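**Remortgage a small rental flat now, or wait until March?**

Posted by kulkarni_lets, 4 January 2020

Good evening to all. I own one flat in Narkcombe which I let to a couple. The fixed rate of my loan finishes in March, and after this I will go to the lender's standard rate, so my payment will rise from 500 to 762 pounds each month. The rent covers this, but very little stays for repairs.

My lender offers a new fix for 5 years. A broker in Winville says I should look at other lenders too, but then I must pay for a valuation and legal work. Also I think to sell the flat if prices go up, maybe in two or three years. Is it wise to take a long fix in my situation? I would be thankful for advice from people who have let property for some time.

**Zilla**

Take the fix. Rates can only go up from here. I did it and I sleep well.

**winville_two_flats**

I would be more careful than the answer before mine. Please read first what the new loan says about early repayment. With many long fixes you pay a percentage of the balance if you leave early, and it becomes smaller each year. If you sell in the second year, this charge can eat all that you saved on the interest. Ask also if the loan can be moved to another property, but do not depend on it, as the lender will check you again at that time.

In your place I would compare a two-year fix with the long one. Put the arrangement fee into the sum. On a small loan the fee matters a lot, and the lowest rate is often not the cheapest loan. My last one had a fee of 2116 pounds if I counted the valuation, and a higher rate without a fee was better for me. I did all of this on paper at home one evening.

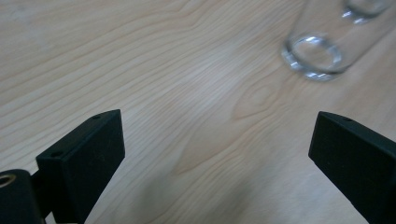

Ask your present lender how early you can reserve the new rate. Often it is possible a few months before the old one ends, and then you do not spend even one month on the standard rate. A change with the same lender usually needs no legal work either.

**narkcombe_tenant_and_owner**

I agree about the early repayment charge. One small thing to add: check how the lender calculates the rent it requires. Mine wanted the rent to be well above the interest at a test rate, higher than the real one, and a new lender refused me for this reason. My old lender did not ask again when I only changed the product. Tell us please what you decide.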